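Audio delay in rhythm game after changing television, calibration does not hold
Posted in: Music and rhythm games

Malý

Hello, I play Flilley on the console with a plastic guitar, mostly on Hard and a little on Expert. Last month I changed my old television for a bigger one and since then I miss notes which I never missed before. The calibration screen in the game gives me 158 ms for audio and 30 ms for video. I save it, I play two songs and it feels right. When I start the game again the next evening, it feels late again, although the numbers in the menu are the same.

What I have tried already: another HDMI cable, game mode on the television, new batteries in the guitar. The sound goes from the television to a soundbar by the optical cable. I did the calibration 19 times in one evening and the audio result was never far from the first one, so I think my hands are not guilty.

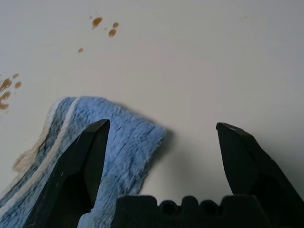 Gavon

158 is a very big number for audio, and it comes from the soundbar, I am nearly sure. Many soundbars process the sound before they play it, and some of them change the delay when they wake up from standby. So your calibration is correct for that evening and wrong for the next one.

Please try this. Switch off the soundbar completely and use only the speakers of the television. Set both values in the game to zero and do the calibration again. Write down the result, turn everything off for the night, and repeat it the next day. If the two results are close, the soundbar was the problem. You can then look in its menu for a setting called "lip sync" or "audio delay" and put it to zero, and also turn off any surround effect.

Check also that the console sends stereo PCM and not a surround format. In my case this alone made a large difference.

Mokarmont

just buy headphones, put them in the controller port, done. works for me in every music game

Malý

Thank you both. With the television speakers the audio value is 30 and it was the same after a night. The soundbar has a setting for night mode which was on, I did not know about it. I will test with it turned off, but for Expert songs I think I will stay with the television speakers. Mokarmont, my guitar has no port for headphones, unfortunately.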